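Rechercher sur le site OK
Accueil Cuisine Linge Atelier Sols et murs Contact

Évier encastré par-dessous et lave-vaisselle : entretien courant

Fiche rédigée par Wanda Urbańczyk, mise à jour en juin

La fiche concerne les cuves en inox brossé posées sous un plan de travail blanc brillant, avec lave-vaisselle intégré à proximité. Elle ne traite ni des éviers en grès ni des cuves en résine.

1. Cuve en inox

Rincer la cuve après chaque usage, puis l'essuyer dans le sens du brossage. Un chiffon microfibre suffit. Le calcaire se dépose d'abord sur le fond, ensuite le long des parois verticales. Pour l'enlever, appliquer du vinaigre blanc dilué de moitié, laisser agir 7 minutes, rincer abondamment. Ne jamais mélanger avec un produit chloré.

La laine d'acier est à proscrire : elle laisse des particules qui rouillent et raye en travers du grain. Même remarque pour les poudres à récurer. Une rayure isolée s'atténue avec une pâte à polir pour inox, toujours dans le sens du grain, sans insister sur les angles.

2. Jonction entre la cuve et le plan

Sur une pose par-dessous, la saleté s'accumule contre le joint silicone, à l'endroit que l'on voit le moins. Passer une brosse à dents souple sur toute la périphérie, une fois par semaine. Un joint noirci en surface se nettoie à l'eau savonneuse – s'il reste noir après deux passages, il faut le déposer et le refaire. Compter 24 heures de séchage avant remise en eau, sauf indication différente sur la cartouche.

3. Panier égouttoir

Le panier posé dans la cuve sert aux légumes lavés et aux verres que l'on ne met pas en machine. Le ranger d'un seul côté, toujours le même, pour garder le reste du bassin libre. Le soulever chaque soir : l'eau stagne sous les points d'appui et marque le métal. Les lattes se brossent une par une, à l'eau chaude, avec une goutte de liquide vaisselle.

Les paniers Drullura et Skotari que j'ai utilisés supportent la machine, en panier supérieur uniquement. Vérifier la notice pour les autres.

4. Robinet et douchette

Essuyer le chrome à sec. Pour la tête de la douchette, dévisser le mousseur lorsque c'est possible et le laisser tremper une heure dans le vinaigre dilué. À Gririvport, où l'eau est très dure, je le fais tous les 2 mois. Contrôler aussi le flexible sous l'évier : le contrepoids doit coulisser sans toucher les produits rangés dans le meuble.

5. Chargement du lave-vaisselle

Gratter les restes sans rincer. Les assiettes se placent debout entre les picots, la face creuse tournée vers le bras de lavage. Laisser un intervalle entre deux assiettes à large bord, qui se recouvrent facilement. Avant de lancer le cycle, faire tourner le bras à la main.

Le bandeau de commandes se nettoie appareil éteint, au chiffon à peine humide. Relever à cette occasion la référence de l'appareil et la noter dans le carnet d'entretien. Chez Górecki, le comptoir de pièces détachées la demande avant toute commande.

Assiettes dans le panier du lave-vaisselle, puis égouttoir à droite dans la cuve :

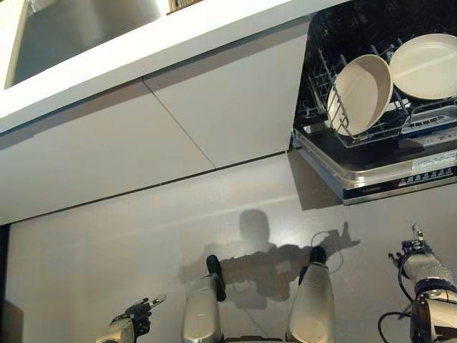
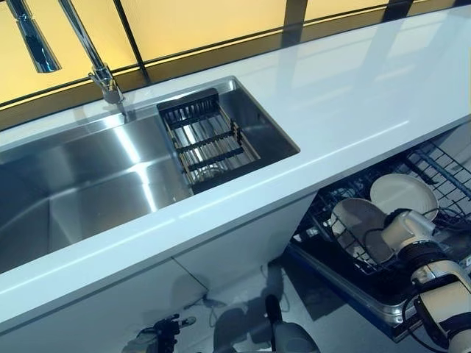
6. Façades blanches sans poignée

Les traces de doigts se concentrent sur le bord supérieur des portes. Eau tiède, savon noir très dilué, essuyage immédiat. Sur une finition mate, éviter l'éponge mélaminée, qui lustre la surface par endroits. Les chants situés près du lave-vaisselle reçoivent de la vapeur en fin de cycle : les sécher à l'ouverture de la porte et surveiller tout début de gonflement.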